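Plates first, then fruit

Wednesday, coffee going cold, so this will be quick. I said I'd do a post about sorting the play food by color and then didn't, all October. Anyway. Doing it now.

Two plates out. One red, one green. White table because everything shows up on it (so do the scuffs, I've given up, even the Vodora spray does nothing). The idea was stuff on plates by some kind of rule and I kept changing the rule. Purple grapes on green. Green grapes on red with the eggplant. Looked nice! Made no sense.
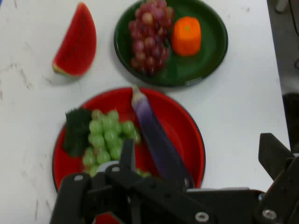 I got the plates from the Koutsoukos closing sale, 4 dollars for the pair, and I'd buy them again. Good rims. Grapes don't roll off, being a bunch, but the orange one would, every time, on anything flat. It's the piece that ends up under the couch. Tried a Hullska tray last year and hated it, too slippery, gave it away.

Rules I went through before lunch:
by color, which fell apart at the eggplant
fruit on one, vegetables on the other — better, but then one plate is packed and the other looks sad
big things and small things, no
grapes apart, everything else wherever

Stuck with the last one. The watermelon slice never got a plate at all. Too wide, hogs the whole thing, and it stands up fine by itself on the table so I let it.
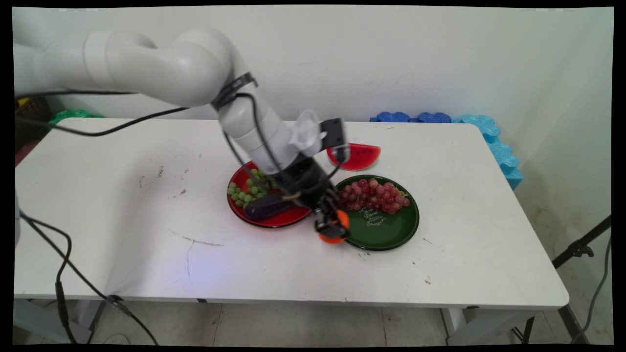
Words: 23 fewer than last week

OK where was I. The orange. It goes on the green plate next to the darker grapes, final answer, I like how it looks against the green. I had it on the red for a bit and it just dissapeared.

Foam mats need a wipe too, the dark blue one especially. Tomorrow. Or the weekend.

Storage is still the old Tremameck bin with the lid that doesn't close. I want something with 5 sections so the grapes stop getting tangled up with evrything, but the ones I found were all too deep and you end up tipping the whole lot out anyway. If you've got a shallow one you like, leave it in the comments and tell me if the lid stays on.

Need to go, laundry's beeping.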